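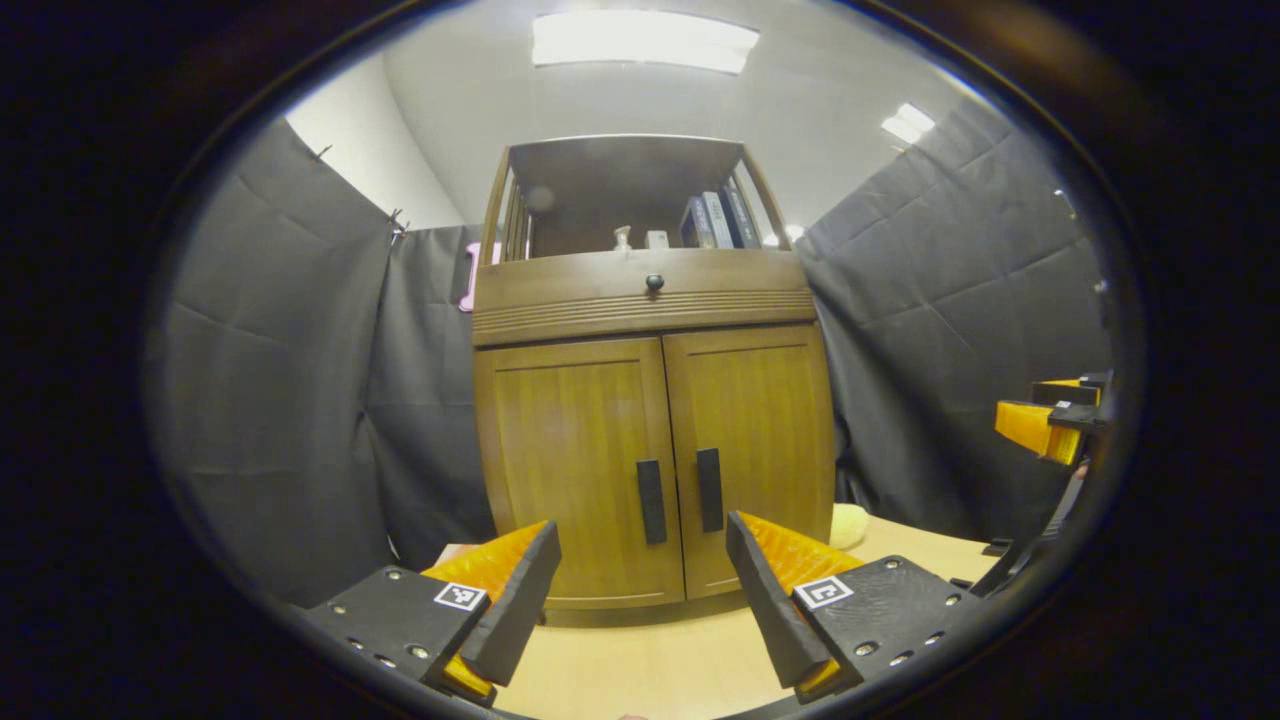
Cabinet tasks, two-handed set. Skavix records demonstrations with a pair of hand-held grippers, so the operator's own wrist motion becomes the training trajectory and no arm is needed during collection. Pose is recovered from the wrist video. The square tags on the finger mounts give jaw opening per image, and the soft orange fingers tolerate a poor approach angle on the bar handles. Protocol by Irja Kiiskinen. Target is 100 episodes per task, each under 18 seconds.

The door task starts with both doors closed. One gripper pulls, the other stays clear of the swing until the door passes the midpoint. Episodes with a dropped handle are kept and labeled – the Nostemora policy trains on recoveries too.
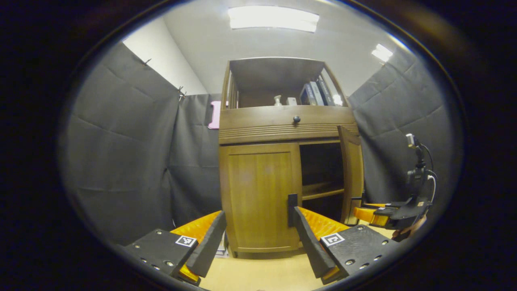 Right door open, second gripper at the opening.

Filed under: Manipulation > Demo Collection
Shares 5 | Comments 2

Gaétan Vachon
Do you resample before training, or keep the native rate?

Irja Kiiskinen
Native rate on disk. Resampled at load.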